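Gison Bill Tracker: a review

I cover wildlife and public land bills for a small newsletter in Drernville, and I paid for a year of the Gison tracker in May. It follows bills, agency rules and hearing notices, and sends an alert when one moves.

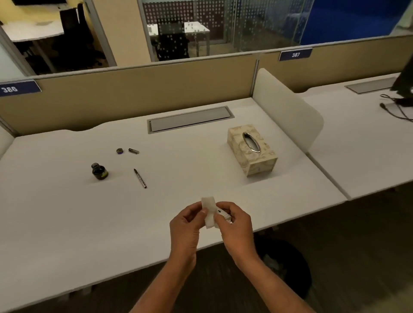 Alerts

These are the best part. I follow 12 bills on hunting seasons and refuge access, and notices usually reached me within 20 minutes of a posting. Committee amendments came more slowly - one took until the next morning.

Search

Search is weaker. Typing "refuge" brought back up to 700 results, many of them from past sessions, and the date filter resets each time you open a bill. Nusport, which I used before, handles this better.
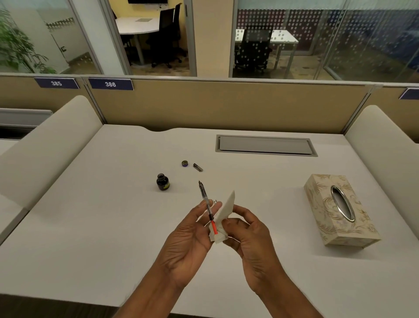
Price and support

The plan costs $55 a month. Matsuda is cheaper but leaves out federal rules, so it was no use to me. Support answered both of my emails the same day. 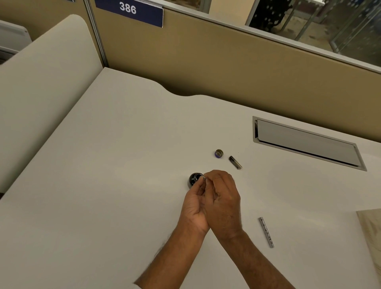
I would renew for the alerts alone. If you mostly look up old votes, stay with Nusport.

Related reviews
Nusport Vote Search
Matsuda Statehouse Basic
Hearing calendars compared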